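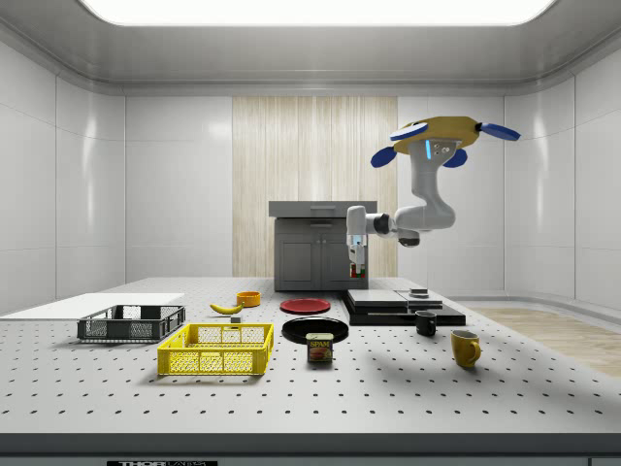 3.2 Bench and simulated model

The bench was built in the shared workshop at Nurkness between other bookings, using hand tools and a borrowed pillar drill. Members keep their own projects on the shelves there, so everything we made had to come apart and be stored flat at the end of a session. This decided most of the design. The top is held to the frame with bolts and wing nuts, and the electrical parts sit in a single box that can be carried by one person.

We wrote the simulated model before cutting any material. It was used to choose the height of the arm and to try out object layouts, and it was kept in step with the bench as the build went on. Household items were preferred to machined test pieces, as members could bring their own and repeat a run without ordering anything. The control software, Widavgate, sends the same commands to the model and to the hardware. Only the settings file changes.

Grasping was tested in simulation with 144 runs, 36 for each of the four layouts. A run was stopped if the arm went past a joint limit or if the object left the worktable. The fingers were modelled as rigid bodies with a fixed friction value. We tried two values and kept the lower one, which gave more failed grasps but fewer that looked wrong when played back slowly.
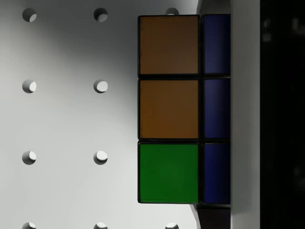
Jairo Tello questioned the fixed friction value when the draft was passed round the workshop, saying that a finger face picks up dust within an hour in a room where people are sanding, and that one number could not stand for a whole evening. We agree with this. The value was left as it was for the results given here, and a version that varies between runs is planned for December.

Layouts were changed by editing a short text file that gives the position and turn of each object. Abelardo Ayala wrote the checker that reads this file and refuses any layout in which two objects overlap at the start. Open-topped containers needed extra care, as the first checker treated them as solid blocks and would not allow anything to be placed inside. The later version, dated 28 October 2020, uses the walls and floor separately. All runs reported in Section 4 use this version.

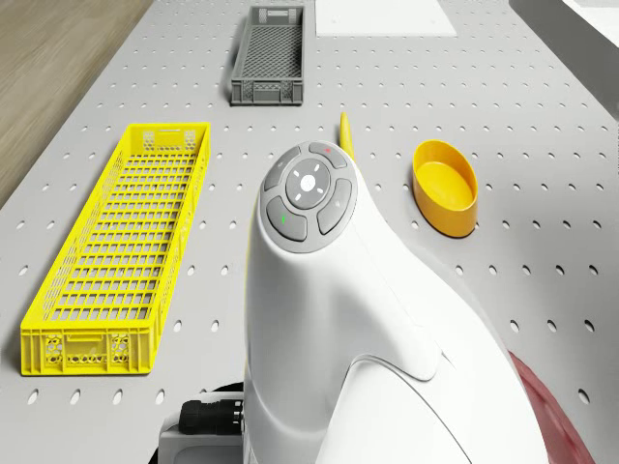 Figure 3. Simulated worktable with the arm, two crates and the oval bowl.

The container shapes in Figure 3 were kept at full detail for display. For contact, each wall was replaced by a plain slab of the same outer size, and this brought the time for a run down enough to use the workshop's old desktop computer.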